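Prelbridge Returns Center: A Conversation With Floor Supervisor Kanyarat Ruangrit

Staff News, March

When Prelbridge introduced robot handling at its returns center, the company told employees that no position on the inspection floor would be removed in the first year. Kanyarat Ruangrit, who supervises the day shift, was asked to explain how the work has changed for the people on her team.

Ms. Ruangrit joined the center as an inspector. At that time, every returned item was lifted, turned, checked and placed by hand. "A busy shift was up to 600 pieces," she said. "You felt it in your wrists before lunch. We had people wearing braces who had never told us they were in pain."

The first station, supplied by Skelix, began regular work with a team of eight inspectors. Two of them, Mei-kuen Yuen and Pui-shan Fu, were trained as station operators. Their training took 30 hours, all of it on paid time. Ms. Ruangrit said that she had asked for more.

"Thirty hours teaches you the controls," she said. "It does not teach you when to stop the arm. Mei-kuen stopped it constantly in the beginning, and I told her that was fine. Her count for the day was my problem, and I took it up with the office."

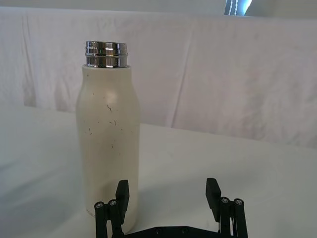 Job descriptions were the most difficult part of the change, in Ms. Ruangrit's view. The old inspector grade covered handling and judgment together, and the new one had to state what a person is paid for when a machine does the lifting. She pointed to drinkware as a useful case. A cream bottle with small dark specks and scuffs across its upper body may be simple enough for a gripper to approach, but someone must decide whether those marks are dirt, wear or a fault in the coating. "That decision was always the skilled part," she said. "We used to pay for it as if it were lifting."

The revised grade took effect this month. It recognizes grading decisions as a separate skill and sets a higher rate for operators. Inspectors who prefer to remain at the manual benches may do so, and several have.

Asked whether the team trusts the company's assurance on jobs, Ms. Ruangrit was careful. "They trust it for the year it covers," she said. "People ask me about the year after. I do not have an answer, and I have told management that I would like one in writing."

She also raised a concern about conversation on the floor. Inspectors at the benches work side by side, while an operator stands alone for much of the shift. Ms. Yuen requested a rotation between the two - a half day at each - and the center adopted it after a short trial. Ms. Fu has asked to keep longer periods at the station, and her schedule is arranged separately.

A second station is planned for the evening shift. Ms. Ruangrit has asked that its operators be chosen before the equipment arrives, so that they can take part in deciding where it stands.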